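Petchrat: catálogo abierto de etiquetas de libros de biblioteca

Versión del documento: julio
Licencia de los datos: uso libre con mención de la fuente
Idioma de las fichas: español, con campos de país en inglés

Qué contiene

Petchrat reúne fichas sobre exlibris, sellos de préstamo y etiquetas de lomo hallados en libros retirados de bibliotecas de barrio. Cada ficha corresponde a una marca y no a un libro, de modo que un mismo volumen puede aparecer varias veces si lleva el sello de la biblioteca de origen, el de un depósito intermedio y la etiqueta de un librero de viejo.

La versión actual tiene 346 fichas. De ellas, unas 700 transcripciones parciales quedaron en la carpeta de pendientes porque una marca suele tener varias líneas y cada línea se transcribe por separado. No están revisadas y no conviene usarlas para recuentos.

Procedencia

El grueso viene del fondo Rosten, una colección de libros de préstamo que pasó por dos edificios antes de dispersarse. El resto procede de lotes comprados en el mercado de Siltell y de libros sueltos. El campo "origen" solo admite tres valores: rosten, siltell y otro. Cuando el sello contradice la procedencia del lote, se conserva la del lote y la contradicción se anota en "observaciones".

Estructura de los ficheros

fichas.csv: una fila por marca, separador punto y coma, codificación UTF-8 sin BOM.
transcripciones.csv: texto de cada línea, con el identificador de la ficha a la que pertenece.
vocabulario.txt: lista cerrada de tipos de marca.
pendientes/: material sin revisar.

Los escaneos no van en el repositorio. Se descargan aparte, a 600 ppp, en TIFF sin comprimir.

Campos de fichas.csv

id: cadena de seis caracteres. Los identificadores borrados no se reutilizan.
tipo: exlibris, sello_tinta, sello_seco, etiqueta_lomo, bolsillo o papeleta.
posicion: guarda anterior, guarda posterior, portada, corte o lomo.
tinta: color dominante en una palabra. Vacío en los sellos en seco.
legible: de 0 a 3. El 0 significa que solo se distingue el contorno; el 3, que se lee entero sin lupa.
origen: véase más arriba.
observaciones: texto libre. Puede llevar comillas dobles, así que hay que leer el fichero con un analizador de CSV de verdad y no partir por el punto y coma.

Criterios de transcripción

Se respeta la ortografía del original, incluidas las erratas y las tildes que faltan. Las abreviaturas no se desarrollan. Una letra dudosa va entre corchetes; un tramo ilegible se marca con tres puntos entre corchetes, sin indicar su longitud. Las fechas de devolución estampadas en las papeletas se copian tal como están, en el orden en que aparecen de arriba abajo, aunque ese orden no sea cronológico. Los nombres de lectores escritos a mano se omiten siempre.

Los números de signatura se transcriben con sus espacios. En el fondo Rosten el espacio separa la sala del estante y al quitarlo se confunden signaturas distintas, como pasó en la primera versión.

Problemas conocidos

El campo "tinta" no es fiable para violeta y azul. Las primeras fichas se hicieron con luz artificial y muchos violetas quedaron como azules. Están sin corregir.

Las etiquetas de lomo están infrarrepresentadas. En muchos ejemplares se habían despegado o estaban debajo de un forro plástico que no se quiso cortar.

Algunos sellos secos figuran dos veces, una por el relieve del anverso y otra por el reverso de la hoja. Si se agrupa por "posicion" y texto, salen casi todos.

Carga rápida

El guion cargar.py lee los dos ficheros principales y los une por "id". No tiene dependencias fuera de la biblioteca estándar. Para exportar al formato de Potamis, el programa de catalogación, se añade la opción --potamis; en ese caso se pierde el campo "legible", que allí no tiene equivalente.

Cómo contribuir

Las correcciones se mandan como cambio sobre el CSV, una ficha por envío. No hace falta adjuntar escaneo si solo se toca la transcripción. Para fichas nuevas sí: anverso completo y detalle de la marca, sin retoque de color. No se admiten marcas de bibliotecas privadas en uso.

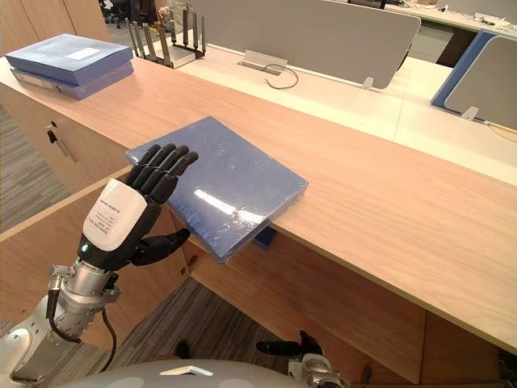
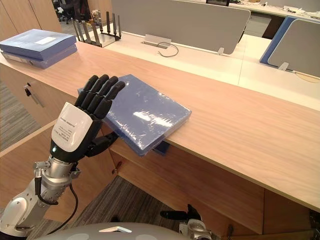
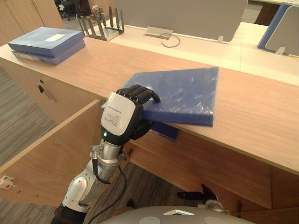 Comentarios recibidos

Un usuario del catálogo escribió que el valor "papeleta" mezcla dos cosas distintas: la hoja pegada con las fechas de devolución y la ficha suelta que iba dentro del bolsillo. Pedía separarlas antes de la próxima versión, ya que en los lotes de Siltell casi siempre falta la segunda y los recuentos por tipo engañan. Proponía "papeleta_fija" y "papeleta_suelta", y se ofrecía a repasar las filas de ese origen si alguien le confirmaba que los identificadores no iban a cambiar.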